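This site uses cookies to keep you signed in and remember your settings. By staying on the page you accept this. OK | More info

Tasholm Community Help > Outdoors and Environment > Cleanups

Organizing a creek cleanup for the first time, what am I forgetting?

Posted January 4, 2018 by mudboots_t

Hi all. So I opened my mouth at work and now I'm the one running a cleanup on Matar Creek. Want to do it end of January while the brush is down and you can still see the trash. Stretch is from the footbridge by the old feed store down to where it goes under the county road. 600 yards, give or take a bend. Mostly walkable on the east side, west side is brambles.

Got 34 people signed up from the office, plus probably some kids. Never done this. Have done beach ones as a guest, where you show up and somebody hands you a bag and that's all you need to know.

What I have so far: gloves, one box. Bags, the black kitchen kind, are those ok? Coffee.

What I don't know:

Do I need permission from anybody? Part of the bank is city and part of it I think belongs to Derkavetti (the gravel people, they have the yard behind the chain link). There's no sign either way.

Where does the trash go after. I have a pickup but it's small.

What about the big stuff. There is at least one tire and something that might be a water heater.

Do kids go down the bank or stay up top.

Also is anybody going to yell at me about birds nesting or whatever, in January. Thanks in advance, sorry for the long post

3 answers

Answer from creekrat (marked helpful by 13 people)

Ok I've run a bunch of these, on Matar and on the ditch behind the middle school. Going in your order more or less.

Permission. Yes. City part, call parks, they have a one page form and it took me a few days to hear back, so call now. Ask them for bags too while you have them on the phone. Derkavetti part, go in person to the yard office, before lunch. They were fine with us last time but they wanted it in writing with the hours on it, and they wanted us off the haul road. If the water's up on the day they may say no. Have a plan for just doing the city half. It's plenty.

Bags. Kitchen bags will rip on the first blackberry. Get contractor bags, the thick ones. You want way more than you think, we ran out halfway and people were walking back up with stuff in their arms. Old feed sacks and five gallon buckets work great for glass. Buckets also for the kids, easier to carry and they don't drag.

Where it goes. Parks will pick up if you pile it in one spot and tell them which one ahead of time. The gravel pullout by the footbridge is the usual. NOT on the grass, they got stuck there once. If they can't send a truck then the transfer station takes it, but you need a letter from the city to skip the fee, so ask for that in the same phone call. Keep the metal separate.

Big stuff. Tire you can roll out with 2 people and a rope. Water heater, leave it. It's full of mud and weighs a ton. Tie some flagging on it and take a picture for parks, they have a winch. Same for anything half buried in the bank, if you yank it the bank comes with it and then you've put more dirt in the creek than you took out trash.

Don't pick up: needles, any jug with liquid in it, car batteries, anything you wouldn't want to smell. Flag and move on. Have one grown up with a hard plastic container and tongs, and everybody else calls that person over.

Kids. Up top with a grownup, under 12 or so. There's plenty of wrappers along the path. The east bank is undercut by the bend just past the big sycamore and it doesn't look it from above.

Birds, in January you're mostly fine. Leave brush piles and logs where they are though, even if it looks messy. Stuff lives in there. People love to tidy and that's the thing you'll be telling them all morning. Wood stays, leaves stay, trash goes.

Other things you didnt ask:

- sign in sheet, with a phone number column
- first aid kit and one spare pair of dry socks, someone always goes in
- split them up before you start, 34 in one clump is useless. Groups of four or five, each with a piece of bank
- set an end time and stick to it. Two hours is good. After that they get cold and sloppy
- hand wash jug and soap before the coffee and donuts
- somebody's gotta be parking

And weigh the bags if you can get a fish scale, it's nice to have a number to send around after.

Reply from mudboots_t: this is amazing thank you. Calling parks tomorrow. Did not know about the bank thing

Reply from creekrat: no prob. Bring rope

Answer from lowwater (marked helpful by 2 people)

Check the rain. If it rains hard the day before just cancel, Matar comes up quick and stays up a day or so.

And wear boots not sneakers. Tell them twice, office people will come in sneakers.

I don't agree on leaving all the leaves btw. If there's a plug of leaves and bottles jammed on a culvert grate you have to pull the whole thing to get the bottles out. Just throw the leaves back up on the bank.

Answer from tiltik_bench

Can only speak to the after part. We let cleanup groups use our tables at Tiltik for sorting, if you want to do a count of what you found (bottles, foam, caps, fishing line etc). Some groups like to, it's useful if you ever go to the city and ask for a trash can at the footbridge. They ask "how much and what kind" and if you have a sheet you get further. We got the second can on the school ditch that way I think, or it helped anyways.

You don't need to sort everything. Pull a few bags at random, one from each group, dump on a tarp outside first, let the water run off. Then bring in only the small stuff. Wet bags do not come in the building, please. Tally on paper, one person calls, one person writes. Categories that worked for us: drink containers, food wrappers, foam, bags and film, smoking stuff, fishing, construction, other. If "other" gets bigger than the rest you need more categories.

The tables are big and light colored so small bits show up good, and they wipe down.
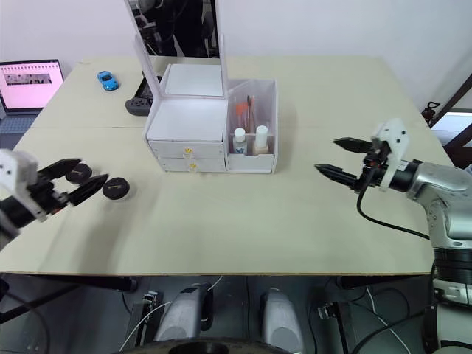 One of the tables at Tiltik, pale top with the seam across the middle.

Bring your own tarp and gloves. Street parking only. Message me thru the site with a date, January is pretty open but the end of the month fills up some.

Also whoever said fish scale, yes. But weigh before draining AND after or say which one you did. Half of what you haul out of a creek is creek.

Reply from mudboots_t: oh nice, I would totally do the count. Could we come the same afternoon or is it better to let it dry out a few days

Reply from tiltik_bench: few days is better if you have somewhere to keep it where raccoons can't get in. Garage ok. Not the pickup bed, ask me how I know

Reply from lowwater: or just hose it off same day and be done

Reply from mudboots_t: ok update, parks said yes and they're giving us bags and the letter. Still waiting on the gravel yard, going by there again. They said the water heater has been on their list for a while lol. Will post the tally when we have it

Get the Tasholm Community Help roundup by email once a month. Enter your address to sign up.

Contact | House rules | Privacy | Copyright 2018 Tasholm Community Help | Back to top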